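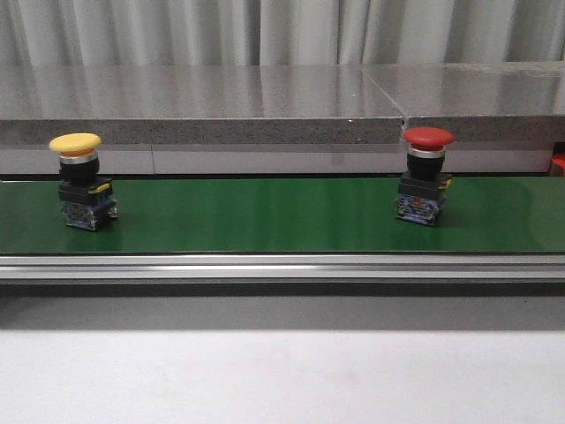 你家的电饭锅上有按钮,电梯里有按钮,游戏机手柄上也有按钮。可是你想过没有,按钮自己是从哪儿来的?六月里我去了一趟Drukberg开关厂的开放日,就是专门去看这个的。我从小就爱乱按东西(妈妈说我三岁的时候把一整栋楼的电梯都按亮过),所以一进车间我就迈不动腿了。绿色的传送带上立着蘑菇头按钮,黄的一个,红的一个,圆圆胖胖的帽子,下面一圈亮闪闪的银环,真像两朵刚冒出来的蘑菇!

带我们参观的是Annelore Lenz阿姨。她在厂里管自动化,说话特别快,走路也特别快,我们一群大人小孩得小跑才跟得上。她先问大家:“为什么要做成蘑菇的样子?”有个小男孩喊:“因为好看!”阿姨笑了,让他戴上一副又厚又大的劳保手套,去按一个很小很小的普通按钮。他按了半天,老是按到旁边去。换成蘑菇头的,一巴掌拍下去,咔嗒,成了。

原来大帽子是给着急的人准备的。机器出了状况,谁还有工夫慢慢瞄准呀?用手掌拍,用拳头捶,用胳膊肘顶,都行。红色的蘑菇头常常用来做“急停”,意思就是“马上停下来”。所以你要是在商场的扶梯旁边看见红色的急停按钮,可千万别拍着玩,扶梯突然停住,上面的人会摔跤的。真有人摔倒、被夹住了,那才是用它的时候。

帽子下面藏着什么呢?我以前以为按钮就是一个会弹的塑料块,里面空空的。其实拍下去的那一下,力气会顺着中间的黑色部分往下传,一直传到最底下那个蓝蓝的小盒子里。它叫“触点块”,外壳有点透明,凑近了能看到里面的金属零件和小螺丝。你可以把触点想成两只手:手拉着手,电就能走过去;手一松开,电就断了。急停按钮平时是拉着手的,一拍,手就松开,机器没了电,也就停了。

听到这儿我举手问(对,我一个大人也举手了),为什么不反过来,拍一下才拉手呢?阿姨说这个问题问得好,我得意了一下午。她是这么讲的:万一电线断了呢?要是平时松着手,线断了谁也不知道,等真出事的时候去拍,一点反应都没有。平时拉着手就不一样了,线一断,手也等于松开了,机器当场就停,大家马上知道该去修了。聪明吧?

好,现在说机器人。我最想看的就是它!厂里的机器人名叫Brastari,是一条手臂,有肩膀、胳膊肘和手腕,末端装着一个会开会合的夹子。它的活儿听起来很简单:认出传送带上的按钮,夹起来,放进对应颜色的托盘里。你肯定要说,这谁不会啊,我两岁就会了!

可是你试试闭上眼睛做。机器人一开始就跟闭着眼睛差不多,它得靠摄像头来看。摄像头送来的是一大堆小色点,电脑要从里面找出哪一片是黄帽子,哪一片是红帽子,哪一片只是传送带上反的光。反光最讨厌了,阿姨说,传送带表面亮亮的,灯一照就是白花花的一条,按钮底下还会映出淡淡的倒影。我们一眼就知道倒影抓不起来,电脑可得一点一点学。

找到了以后,还得想好怎么抓。夹帽子?帽子是圆的,夹偏了容易滑。夹下面的黑方块?那里侧面又伸出来一个黄色的小片片,不能硬碰。力气也要刚刚好,太轻会掉,太重又会把零件夹坏。负责给机器人写程序的Stefaniia Levchenko姐姐告诉我,光是练习抓按钮,她就让Brastari试了110次,有的时候抓歪了,有的时候干脆抓了一把空气。她说抓空气的那几次她最喜欢,看着特别认真。

参观的最后,每个小朋友都可以坐到桌子前当一回“机器人”。规则是这样的:一个人蒙上眼睛,只能用2根手指;另一个人当摄像头,只许说“往左”“往右”“往下”“夹”。时间是20秒。我跟一个扎辫子的小姑娘一组,她当摄像头,指挥得又快又凶,我还是把按钮碰倒了,骨碌碌滚到了桌子底下。

你在家里也能玩这个游戏。没有按钮的话,用瓶盖或者橡皮就行,先放一个,熟练了再放两个不同颜色的,让当摄像头的人把颜色也说清楚。别用玻璃杯哦!玩过一轮以后两个人换一换,看看是当手难,还是当眼睛难。我觉得当眼睛难,那个小姑娘说当手难,我们在门口吵到她爸爸来接她。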